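Lists > Plulari Members > Kitchen and Home > Archive

July
Posted by: the Arruda Road house

Re: Refinishing a worktable – oil or water-based?

> We have a long worktable that came out of the old Plitach building and
> the top is in bad shape. Rings, ink, a burn at one end. I want it pale
> and I don't want it to go yellow. The store told me oil-based is tougher
> and the neighbor says water-based. Which one, and how far down do I have
> to sand? Also is 40 grit too rough to start with?

I have done three tops in the last few years, two for us and one for the reading room at Feltidik, so take this as one person's experience.

On color, go water-based. Oil-based gives a warm amber tone the day you put it on and it gets darker with time. On a dark wood that can look good. On a pale wood it will take you away from what you want, and the only way back is to strip it.

On toughness, the store has a point, but the gap is smaller than it used to be. Four thin coats of water-based have held up well on our table with daily use. Leave it alone for a couple of weeks before you put anything heavy on it. Dry to the touch is one thing and cured is another.
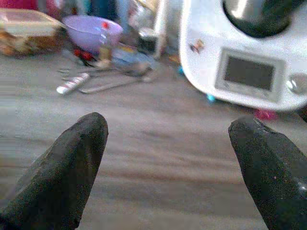
Staining is the other thing to decide before you open the can of finish. If you want the wood lighter than it comes out of sanding, you need a thin whitewash or a pickling stain under the clear coat, wiped off while it is still wet. A top in a pale gray-beige, with the grain still showing as soft streaks and slightly darker bands, is the look I would aim for in your case. Any lighter and you start to lose the grain. Try it on the underside first and let it dry overnight, as the color shifts a good deal.

Now the sanding. 40 is fine if the old finish is thick and the top is solid wood. If it is veneer, do not go near it with 40. Look at the end of the board – if the grain lines on top carry over the edge and down, it is probably solid. I went through 392 sheets on the Feltidik job, but that was a very large set of tables and I bought cheap paper. Work up to 100, then finish by hand with something finer, always along the grain.

The ink may not come out. Sand what you can and live with the rest. The burn you can scrape with a sharp blade held upright, and a shallow dip there is hard to notice later.

I paid 115 for everything on the last one, with the brushes. I have half a can of the clear coat left and you are welcome to it if you can pick it up.

Plulari Members list | Contact the list owner | Copyright Plulari | Back to top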